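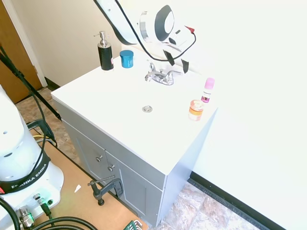

地方議員候補者育成および党員参加促進事業 中間進捗報告書

提出先:ステファヌ市民政治財団 助成事業部
提出者:アルンベルク地域政党連合 事務局
対象期間:助成契約発効から3月末まで

1.本報告の位置づけ

本報告書は、貴財団との助成契約に基づき、標記事業の前半期における実施状況、経費執行の概況および後半期の見通しをご報告するものである。事業計画書に記載した活動のうち、研修課程の運営、政策決議案の共同起草、党員名簿の整備を前半期の対象とした。国外の友党との交流は後半期に予定しており、本報告では準備状況のみを記す。

なお、契約発効直後に事務局長の交代があり、事業責任者はダリウス・バルブが引き継いだ。変更届は提出済みであり、受理の通知をいただいている。研修課程の企画担当はロンロン・ルオが引き続き務めている。

2.研修課程の実施状況

前半期は、アルンベルク、レストロウ、レサウの各支部において、次期地方選挙への立候補を検討する党員を対象に研修を開講した。受講登録者は28名であり、計画時に想定した定員を満たした。うち12名は、これまで党の役職に就いた経験を持たない党員である。

課程の内容は、自治体予算の読み方、選挙運動に関する法令、議会における質問の組み立て、地域住民との対話の四科目とした。予算の科目では、レサウ市の公開資料を教材とし、受講者が歳出項目を一つ選んで経年の変化を調べ、支部の会合で発表する形式をとった。発表後の質疑が予定時間を超えることが多く、後半期の時間割では質疑の枠を拡大する。

法令の科目については、当初は連合本部の法務担当が講師を務める計画であったが、寄附の受領と届出に関する質問が専門的な内容に及んだため、途中から外部の弁護士に一部の講義を委嘱した。これに伴う謝金の増額は、会場費の残額から充当した。費目間の流用の範囲は契約に定める限度内である。

修了には全科目の出席と課題の提出を要する。現時点で2名が仕事の都合により受講を中断しており、後半期の同一科目への振替を認めた。ほかに辞退の申し出はない。

受講後の記述式調査では、選挙会計の講義を早い時期に置いてほしいとの意見が複数の支部から寄せられた。立候補の意思を固める前に、本人が負う会計上の責任を知っておきたいという趣旨である。ルオはこの意見を踏まえて科目の順序を改め、次の開講分から適用する。

3.政策決議案の共同起草

連合大会に提出する決議案について、支部の党員が起草段階から参加できる手続を試行した。従来は各支部の執行部が文案を作成し、本部に直接送付していた。試行手続では、論点整理の文書を先に公開し、党員からの意見を一定期間受け付けたのち、起草班が文案をまとめる。

対象とした主題は、地方公共交通の維持、公営住宅の入居基準、自治体の情報公開の三つである。受け付けた意見は三主題を合わせて306件となった。内訳をみると公共交通に関するものが最も多く、特にレストロウ支部の周辺町村から、夜間の路線廃止に対する具体的な要望が集まった。情報公開に関する意見は少数にとどまったが、議事録の公開時期や添付資料の検索方法など、条例改正にそのまま反映しうる提案が含まれていた。

起草班の作業では、意見の採否とその理由を一覧にして公開した。採用しなかった意見にも短い理由を付したため、事務局の負担は計画時の見積りを上回った。特に、複数の主題にまたがる意見の分類に時間を要している。後半期は、投稿者が提出時に主題を選択する様式に改め、分類作業の軽減を図る。

公営住宅の決議案については、アルンベルク支部とレサウ支部の見解に隔たりがあり、文案は未確定である。両支部の相違は、入居時の居住年数要件を廃止するか短縮するかという点にある。起草班は両案を併記した文書を作成し、大会の分科会で採決に付す方針を連合執行部に上申した。執行部の決定は次回の定例会議で行われる見込みである。

4.党員名簿の整備と代議員資格の確認

大会代議員の資格確認を円滑に行うため、支部ごとに異なっていた名簿の様式を統一した。前回大会では、党費納入の基準日について支部の解釈が分かれ、受付当日に資格の有無を照会する事例が相次いだ。今期は内部規則の解釈指針を文書で示し、基準日、代理出席の可否、候補者推薦に必要な署名の取扱いを明記した。

名簿の移行はアルンベルク支部とレサウ支部で完了した。レストロウ支部では、旧様式の記録に住所変更が反映されていない党員が多く、郵送による確認を継続している。返送率は支部全体で約七割に達しているが、未返送者への再度の連絡が必要であり、完了は当初の予定より遅れる。大会の代議員名簿の確定には支障がないよう、推薦手続に関係する党員の確認を優先している。

個人情報の取扱いについては、閲覧権限を支部の登録担当者に限定し、操作記録を本部で保管する体制とした。前半期に漏えい、滅失その他の事故は発生していない。旧様式の紙の名簿は、移行後の照合を終えた支部から順に廃棄し、廃棄の記録を本部に提出させている。

5.国際交流の準備状況

後半期に予定する友党との合同研修会は、オンラインと会場参加の併用により開催する。先方の事務局とは、使用言語、議題案および費用負担について合意した。通訳は日程の前半にのみ配置し、後半の分科会は共通語で進行する。

参加者の公募は支部を通じて行う。選考にあたっては、研修課程の受講者を優先しつつ、課程を受講していない青年部の党員にも枠を設ける。選考基準は執行部の承認を得たうえで公表する。渡航を伴う参加者の旅費規程については、宿泊費の上限に関する見直しを行っており、改定案が固まり次第、貴財団にご確認をお願いする。

6.経費の執行状況

前半期の執行は、おおむね計画に沿って推移した。研修課程の会場費は、支部が自治体の公共施設を利用したことにより計画額を下回った。他方、外部講師への謝金および名簿確認の郵送費は計画額を上回っている。郵送費の超過分は、連合の自己資金により負担した。

印刷費については、教材の電子配布を基本としたため執行額が少ない。ただし、紙の教材を希望する受講者が一定数いることから、後半期には増刷を見込む。費目別の明細および証憑の写しは、契約所定の様式により別途提出する。

貴財団の助成金は、選挙運動および特定候補者への支援には支出していない。本事業の会計は連合の一般会計から区分しており、支出の都度、事業責任者と会計責任者の双方が承認している。

7.課題と対応

第一に、レストロウ支部における名簿移行の遅れがある。本部の職員を週の一部に限って同支部へ派遣し、返送書類の入力を支援する。

第二に、受講者の地域的な偏りがある。登録者の多くは各支部の所在地に居住しており、周辺町村からの参加が少ない。夕方の講義は午後7時に始まるため、終了後の交通手段がないことが理由として挙げられている。後半期は一部の講義を土地の集会施設で行うほか、録画の視聴をもって出席に代える科目を設ける。対話の科目は実習を伴うため、録画による代替の対象としない。

第三に、意見公募における回答の遅れがある。公開時に回答の予定時期を示さなかったため、投稿した党員からの照会が重なった。次回の公募では受付開始時に作業日程を掲示する。

8.後半期の予定

後半期は、改定した時間割による研修課程の再開、決議案の確定と大会への提出、レストロウ支部の名簿移行の完了、合同研修会の開催を順次進める。大会終了後には、決議案の起草に参加した党員を対象とする聞き取りを行い、試行手続を内部規則に定めるべきか否かの判断材料とする。

貴財団にご協議をお願いしたい事項は、旅費規程の改定に伴う積算の変更と、外部講師謝金の後半期分の増額である。いずれも助成総額の変更を伴わない。変更申請書の案はバルブより送付するので、記載事項に不足があればご指示いただきたい。

作成:アルンベルク地域政党連合 事務局
事業責任者 ダリウス・バルブ
研修企画担当 ロンロン・ルオ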